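About Kirnbridge House Linen and Laundry

Kirnbridge is a small laundry and bed-making service for holiday lets, guest houses and private homes. We wash, iron, fold and put away, and we make up the beds.

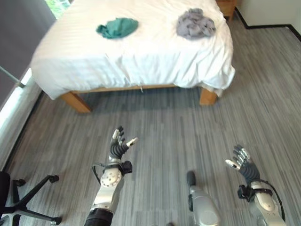

The business was started by Shona McKinnon in 2000, after nine years as a housekeeper in a seaside hotel. She began with a second-hand washing machine in her mother's utility room and three customers on the same street. We moved to the unit at Coelho Yard once the drying was taking up the whole of the upstairs landing. We are still there, with more machines and a proper ironing room at the back.

What we do

Most of our work is changeovers. The guests leave in the morning, we come in, and the next guests arrive at teatime. We strip the beds, check under them, turn the mattress if it is due, and put on fresh linen. We look after 114 beds at present, up to half of them in August alone being changed more than once a week.

We also do ordinary household laundry. People leave clothes on the bed or over a chair and we take them from there. You do not need to sort anything first. We sort by colour and by label, and anything marked hand wash is done by hand at the sink. T-shirts and jumpers come back folded, shirts come back on hangers unless you tell us you want them folded too. Socks are paired. Odd socks go in a small bag with your name on it and stay with your order until the other one appears.

Left-behind clothing from holiday lets is washed, labelled with the property and kept at the yard for 22 days. The owner of the let is told the same afternoon. After that it goes to the charity shop on Skena Road.

How we make a bed

New staff are taught this in their first week. The bottom sheet goes on smooth, pulled from the head end first, and the corners are tucked at an angle. A fitted sheet is fine if the customer supplies them, but our own stock is all flat sheets, mostly white cotton. They last longer, and one size will do for several mattresses. Loose threads are snipped at the hem when the sheet is folded, and a sheet with a worn hem comes out of use and is cut up for dust sheets.

Nothing is left on the bed when we go except the bedding. Clothes are folded into the drawers or hung up, as the customer prefers. Bedside tables are wiped, curtains are opened, and the floor is vacuumed under the bed as far as the nozzle will reach.

Where we work

We cover the town and the villages as far as Inel. Collection is free on the town side of the river and there is a small charge beyond it. We have 2 vans. If you are down a narrow lane please tell us when you book so that we can send the shorter one.

Getting in touch

The office is open from 8 am until 4 pm. Shona still answers the phone most mornings. New customers are asked to fill in a short sheet about detergents, allergies and how they like things folded, and we keep it with the order.

Comments

Pauline H
Been with Kirnbridge since we took on the cottage. Beds always lovely. Could you do the towels in thirds please, they fit our shelf better.

dunmore_lets
Do you take on single properties or only people with several? We just have the one, two bedrooms.

Kirnbridge office
Single properties are fine, give us a ring. Pauline, towels noted on your sheet.

Geoff
My grey jumper came back the same size it went. Thank you.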